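Em louvor do chão vazio

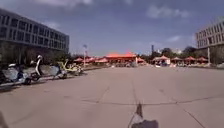
Uma praça de concreto claro, com scooters estacionadas à esquerda e construções baixas ao fundo.

Gosto de praça sem nada. Digo isso em voz alta sempre que posso e costumo perder a discussão, mas não desanimo. Gosto do piso liso, largo, meio manchado, daquele tipo que aparece em toda reunião de bairro como problema a resolver. "Está abandonada", dizem. "Falta equipamento." E aí vem a lista: quiosque, academia ao ar livre, canteiro elevado, pórtico com o nome da cidade em letras gigantes para tirar foto. Eu fico lá no fundo da sala com a mão levantada, querendo defender o vazio.

Comecei a pensar no assunto quando o meu bairro discutiu a reforma do largo da estação. O escritório contratado, o Traseck, levou um projeto bonito, bem desenhado, com maquete e tudo. Previa 289 bancos, floreiras, jardineiras e "módulos de permanência" (a expressão é deles) para um espaço que a gente atravessa em um minuto e pouco. Olhei para aquela maquete e tentei encontrar o lugar onde a molecada joga bola depois da escola. Tinha virado uma jardineira em forma de gota. O lugar onde se monta o palco da festa junina era agora um espelho d'água. A feira de outubro, pelo que entendi, ia ter que caber numa rua lateral!

Não quero ser injusto com quem projeta. Deve ser dificílimo entregar uma prancha quase em branco e cobrar por ela. O cliente quer ver coisas. O prefeito quer inaugurar coisas, e é mesmo complicado cortar a fita de um pedaço de piso bem nivelado. Mas eu adoraria ver um político tentar. Iria à cerimônia, levaria a família, aplaudiria de pé.

O que me encanta no chão livre é a quantidade de vidas que ele leva num dia só. Às seis da manhã, no largo, tem um grupo fazendo ginástica com uma caixinha de som que chia. Às oito é corredor, todo mundo cortando na diagonal para pegar o trem, cada um com o seu traçado particular. No meio da tarde fica quase deserto, e acho essa hora linda também, com aquela luz batendo no piso e um ou outro pombo. Depois das cinco chegam as bicicletas pequenas, com rodinhas e sem rodinhas. Aprendi a andar de bicicleta num lugar assim, com meu pai correndo atrás e gritando instruções contraditórias. Caí muito. Espaço para cair, aliás, é uma coisa que falta nas cidades, e falo sem nenhuma metáfora: uma criança de cinco anos precisa de vários metros sem quina em todas as direções.

Conversei sobre isso com Valdir Aguiar, que foi feirante por boa parte da vida e conhece o largo como quem conhece a própria cozinha. Ele me mostrou coisas que eu nunca tinha percebido. O caimento, por exemplo. A água da chuva corre toda para o lado da padaria, de modo que a barraca de peixe ficava sempre ali, para facilitar a lavagem no fim. As juntas do concreto serviam de régua: cada barraca ocupava dois panos de piso e a conversa estava encerrada, sem fita métrica, sem briga. "O pessoal acha que aqui não tem nada porque não sabe ler", ele me disse, e apontou com o pé uma junta igualzinha às outras, que era a divisa entre ele e o homem dos queijos.

Fiquei louco por essa história das juntas. Passei semanas andando de cabeça baixa, reparando em emenda, trinca, remendo, mancha. Recomendo muito. Um piso velho guarda um monte de informação, e o concreto, coitado, tem fama de material sem graça quando envelhece de um jeito tão variado! Tem trecho que fica quase branco, tem trecho que puxa para o azulado, tem aquela pele áspera que aparece quando o cimento de cima vai embora e a pedrinha começa a surgir. No largo há um retângulo mais escuro que ninguém da minha idade sabe explicar. Valdir jura que foi a base de um coreto.

Agora, a objeção séria, que é o calor. Quem é contra o vazio costuma me vencer aqui, e com razão. Uma praça sem uma única árvore, em cidade quente, ao meio-dia, é uma chapa. Não defendo isso. Defendo árvore na borda, muita árvore, copa grande, sombra generosa em volta e o miolo livre. As melhores praças que conheci funcionam desse modo: a pessoa fica sentada na beirada, protegida, olhando o que acontece no meio. Banco precisa de encosto e de alguma coisa para ver. Quando se espalha banco pelo centro inteiro, cada um acaba virado para o outro banco, e a vista some.

A segunda objeção é a dos veículos. Espaço livre atrai moto, carro, caminhonete de entrega, tudo que tem roda e pressa. É verdade, e exige cuidado constante. Ainda assim, prefiro mil vezes uma fileira de motinhos encostada no canto, com o resto desimpedido, a um labirinto de balizas em que o carrinho de bebê não passa e a cadeira de rodas precisa dar a volta no quarteirão. Uma vizinha minha, cadeirante, foi quem melhor defendeu o largo na reunião. Falou por dois minutos e pediu só três coisas: piso plano, rampa decente e que não inventassem degrau decorativo. Aplaudi tanto que fiquei com vergonha.

E existe a questão do dinheiro, que me parece a mais interessante de todas. O largo tem 1.861 metros quadrados. Manter isso limpo, bem drenado e bem iluminado custa pouco e dura muito. Equipamento quebra. O chafariz para de funcionar no segundo verão, a floreira vira cinzeiro, o totem interativo passa a exibir uma tela preta pelo resto dos seus dias. Depois ficam lá, ocupando o lugar, porque tirar também custa. Eu adoraria que toda reforma começasse com um orçamento de retirada. Que alegria ver um poste inútil indo embora!

Há um argumento de que gosto mais que dos outros, e que é difícil de pôr numa planilha. O lugar vazio não decide por nós o que vamos fazer nele. A quadra pede futebol, o parquinho pede criança de certa idade, a pista de skate pede skate. São ótimos, quero todos, quanto mais melhor. Mas o piso aberto aceita a procissão, o comício, a aula de dança, o circo pequeno, o abraço coletivo quando o time sobe de divisão. Na noite do acesso couberam ali roughly nenhuma das previsões que a gente tinha feito. Veio gente de bairro que eu nem sabia que torcia, umas 2.000 pessoas, e todas cabiam, pulando no mesmo lugar onde de manhã havia passado o grupo da ginástica.

A reforma acabou ficando pelo meio do caminho, como quase toda reforma. O projeto foi revisto, os bancos foram para as bordas, o espelho d'água caiu. Perdemos um pedaço do lado norte para umas jardineiras, que pelo menos têm manjericão, e já vi gente colhendo para o almoço. O retângulo escuro continua lá. Pediram para lixar e uniformizar o piso, e Valdir foi pessoalmente explicar por que não se mexia nas juntas. Levou o homem dos queijos como testemunha.

Se houver uma praça dessas perto da sua casa, vá lá em horas diferentes. Leve uma cadeira dobrável, se for o caso. Fique na sombra da beirada e repare por onde as pessoas cortam caminho, onde param para conversar, que canto as crianças escolhem. E se aparecer uma reunião para discutir a reforma, vá também, e chegue cedo, que a lista de inscrição para falar fecha antes do café.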